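Humside Space Society — Ground Station Log
Ticket 865: No telemetry decoded on evening passes
Status: Resolved
Priority: Normal
Component: Receiver / tracking software

Reported problem
Evening passes of the Stosance cubesat show up beautifully on the waterfall but give us no decoded frames at all. Morning passes decode fine. Same aerial, same cable, same computer. First noticed in September, after the software update.

Setup
Van Leeuwen rotator controller, Asix network adapter, turnstile aerial as backup. The tracking program corrects for Doppler shift and sends the tuning to the receiver over the network.

Log

18:40 — Checked the aerial plugs first. All tight, no green crust anywhere. Swapped the short lead to the preamp anyway. No change, but a lovely strong signal on the 18:52 pass!

19:15 — Recorded the whole pass as raw audio and played it back slowly. The signal slides out of the filter after the first 30 seconds and never comes back. So we are hearing the satellite perfectly well and the tuning isn't following it. Really pleased with this, it rules out half the shed.

19:50 — Compared the computer clock with the time signal. It was 20 seconds slow. That's plenty to spoil the correction near the middle of a pass, when the frequency is changing fastest.

20:05 — Set the clock by hand and restarted tracking. Next pass gave us 15 good frames, battery voltage and panel temperatures included. Wonderful to see those numbers scroll up.

20:30 — Clock already drifting again. Found the time service had been switched off by the update. The adapter was also going to sleep between passes, so on most evenings the computer couldn't have reached a time server even with the service running. In the mornings somebody had usually just rebooted it, which set the clock.

Fix
1. Time service turned back on and set to start with the computer.
2. Power saving turned off for the Asix adapter.
3. Old orbital elements deleted and a fresh set loaded.

Follow-up
Two more evening passes decoded from rise to set. I'd love to try the low northern ones next — they skim the rooftops and we've never had a frame from one. Please add your recordings to this ticket if you catch any.

Attachments (3) 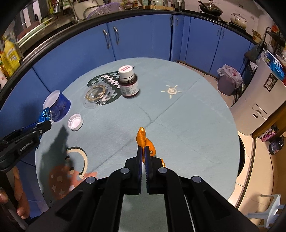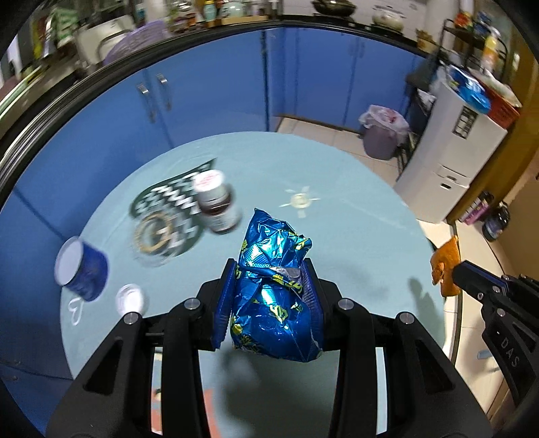
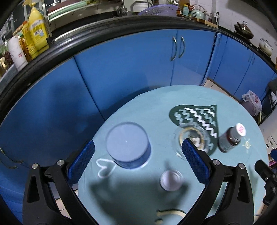 Round table with the blue cloth, all three.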